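From: Mwanahawa Bakilana
Subject: Re: chores, when?

Imani Minja wrote:
> So can a robot do a real bench job yet? I've got 200
> old desktops at Clostley and only 2 hands.

Depends on the job! I spent an afternoon at Jarkurex in April watching one swap hard drives (you'd have loved it), and I'd say we're closer than I thought, but it still wants everything set out just so.
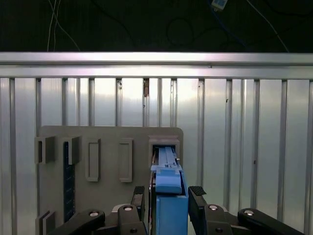
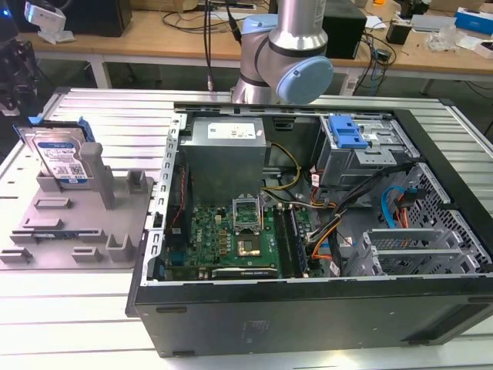
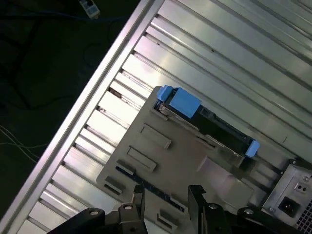
Robot drive-swap bench at Jarkurex, gray fixture in all three.

I'd trust it with the caddies before the cables, and I wouldn't let it near my dishes. They told me around 70 tries before they liked the grip. Want me to ask if you can visit?

Mwanahawa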